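Workshop tips from the Rellevska robotics club
Filed under: Tools and Storage, Things We Should Have Written Down Sooner

The club has been going for 3 years and has so far produced one robot that can stack cups, one that can knock them over, and a large body of knowledge about tape. What follows is the knowledge. New members get it on paper and lose the paper, so it lives on this page now.

Tape
Fold the end of the roll under before you put it down, every time. Packing tape is for boxes and for holding a cable to the floor for one afternoon. It is no good on a gripper finger. The glue creeps out at the edges, picks up lint, and by the second practice your robot is wearing a sweater. Use cloth tape on fingers and change it when it goes shiny.

Scissors
We own 3 pairs. One cuts paper, one cuts tape, one cuts foam, and all of them have been used on zip ties. If the tape pair gets gummy, wipe the blades with cooking oil on a paper towel, leave it a minute, then wipe again with a dry one. Dish soap after that if you're fussy.

Practice objects
Buying test objects is a waste of club money. Raid a kitchen. Small cardboard boxes from tea or crackers are best for beginners, and you can stuff them with newspaper so they don't cave in when squeezed. Mugs are a good second step: go for the body first and leave the handle until you've had some success. Pens are miserable. Anything soft, like a folded cloth, will teach you more in an hour than a week of boxes, most of it about your own temper.

Clear bottles deserve a note. If your camera loses them against a pale wall, wrap a strip of colored paper around the middle. Purists on the Stekix team call this cheating. The Stekix team came 13th.

Rulers and other thin things
A ruler lying flat can't be picked up by two fingers coming straight down, whatever the code says. Slide it until an end hangs over the edge and grab that. It works for playing cards and stray papers too.

Clutter
Everybody clears the table before a practice run, then goes to the Lytvynenko Cup, where the judges tip out a tray of odds and ends and hand you a timer. Our pick rate on a clean table was lovely. At the Cup we scored 38 out of a possible 535 and went home early enough to beat the traffic. Since then we practice on whatever surface is closest, with whatever has piled up on it. Take out the good glasses and anything with liquid in it that you care about. Leave the rest.

Putting things back
Before you start, write a list of what was on the surface and who wants it again. Small parts go in a jar with a lid. Label the lid AND the jar, as lids wander.

Cables
One bag per robot, one label per cable, label at the plug end. Coil loosely. The Podar arm eats a charging lead every term and we have stopped asking how.

Batteries come off the charger before you lock up. Don't leave them in the bag with the loose screws. The screws have their own jar, second shelf, and if it's empty there's a sign-out sheet that at least two of us have been known to use.

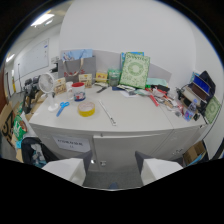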